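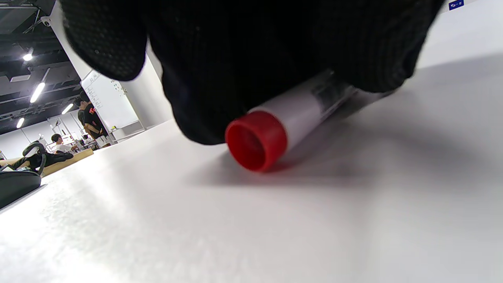 4. What happens after the break

So now we get to the part I was most excited about. Everybody who follows the Danow league has a story about a team that sleepwalked through the first half and came out after halftime looking like a different side (my own is Girklow against Istlow, in the rain, and I still can't watch it). I wanted to know how often that happens, and whether the coach's changes have much to do with it.

I went through 1,796 matches, all with a goal log and a substitution log. For each one I compared the last 15 minutes before the break with the first 15 after it. I counted shots, entries into the box and corners, and I left out anything from stoppage time because the logs get messy there. Matches with a red card in either window were kept in but flagged.

Teams that were trailing came out faster, no surprise. What I didn't expect was how little the halftime substitution added! Trailing teams that kept the same eleven pushed up nearly as much as the ones that brought on a fresh striker. Feyisa were the big exception, and I come back to them below.

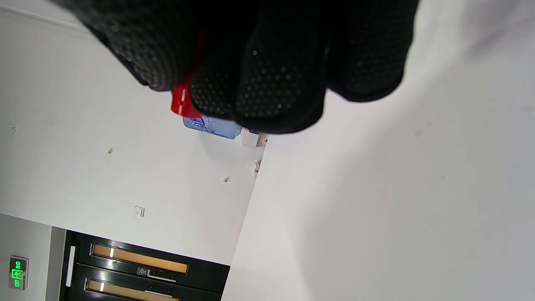 4.1 The Feyisa problem

Feyisa changed two players at the break more often than anyone else, and they also scored early in the second half more often than anyone else. It's tempting to stop there and hand the coach a trophy. But they had the deepest bench in the league by a mile, and their starters were often being rested for cup games, so the "substitutes" were really the first-choice forwards coming on to play tired defenders. When I take out the eight matches played right before a cup tie, a good part of the gap goes away. Some of it stays, and I don't have a great explanation for that bit.

Figure 3. White marker pen with a red tip, on a white tabletop.

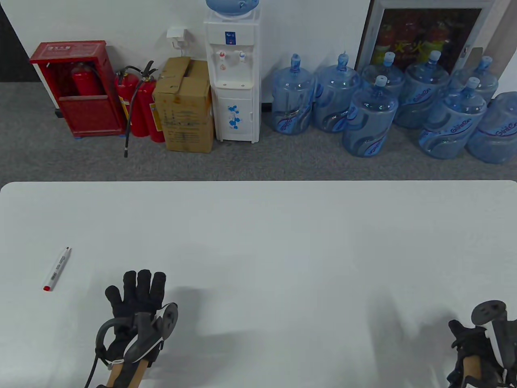 Bontu Assefa, reading an earlier draft, objected that I was giving the bench too much credit: Feyisa also switched to a back three at halftime in many of those games, and the wing-backs may have done more damage than the new forwards. I think that's fair. The logs have no formations in them, so I can't separate the two, and Table 5 should be read with that in mind.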